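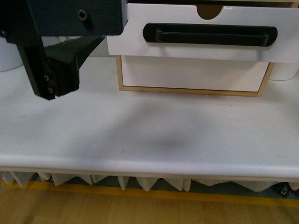 4 min read

15 January 2026

Drawer day again. Oi-ling had the bench from nine and I took it over after lunch, so most of what follows is from the afternoon, plus what she wrote on the sheet.

The question is the same one we left open in December. When the arm misses the handle, is it because it doesn't know where the handle is, or because it knows and the finger arrives at a bad angle? Amado has always said the first. I have gone back and forth. The numbers from last month could be read either way, which annoyed everybody, and Niloufar said we shouldn't write anything up until we had a test that could tell the two apart.

The test is simple enough. We take the view from the head camera just before contact, with the finger still clear of the table and the drawer beside it, and ask the model for the handle position. Then we let the arm carry on and log where the finger ends up. If the position is wrong, it is a seeing problem. If the position is right and the grasp still fails, it is a moving problem. I don't know why we didn't do this in the first place. I think we were all too fond of the single success score.

The drawer is the small white one with the long black handle. I like it for this because the handle is easy to pick out on the glossy front, and because there is a half-round finger cutout in the top edge as well, so there are two sensible ways to open it. The policy was only ever shown the handle. Twice this afternoon it went for the cutout instead. I have marked those as failures, as the protocol says, but I put a note next to them. Trinidad thinks they should be a separate class. She may be right.

We now have 2,000 attempts logged across both benches, ours and the one at Brutstead. Of those, 1,710 opened the drawer. That leaves 290 that didn't, and those are the ones I spent the evening on. I haven't finished sorting them. From what I have done so far, the handle position was good in most of the failures, and the finger came in too steep or turned a little too far. So it looks like a moving problem. Amado was quiet about this and then asked to see the raw logs, fair enough.

One thing that worries me is the finger. It is a wedge with a blunt, squared tip, and the handle is a bar on a backplate, so the room for error behind the bar is small. A thinner tip might fix half of the failures without touching the policy at all, and then what have we learnt? Milagros rang from Lumbao and said they changed fingers there in December and wished they had kept the old ones on for a month longer, so that the two sets could be compared. I have decided to leave ours alone until the sorting is finished.

The other worry is the light. The table is matt white and so is a good deal of what we put on it, and there is always a soft grey patch in front of the drawer that the older Pralico detector used to take for an object. The new one, Somo, seems to ignore it. I would like to check that properly instead of trusting my impression. Oi-ling has pulled out 511 head-camera views where the patch is plain to see, and she will run both detectors on them tomorrow with no arm movement at all.

Small things. Wiped the table again at the end and should have done it at the start, there were specks on it. The second log file was saved under the wrong name and I have corrected it. The drawer front gets left pulled out a little between runs, and I need to ask Trinidad if we are resetting it by hand or letting the arm push it shut. If it is by hand then the start position has not been the same every time, and that ought to go in the methods section, whatever the sorting says.

Home late. Soup. Still to do: finish the failures, answer Milagros, book the bench for the morning.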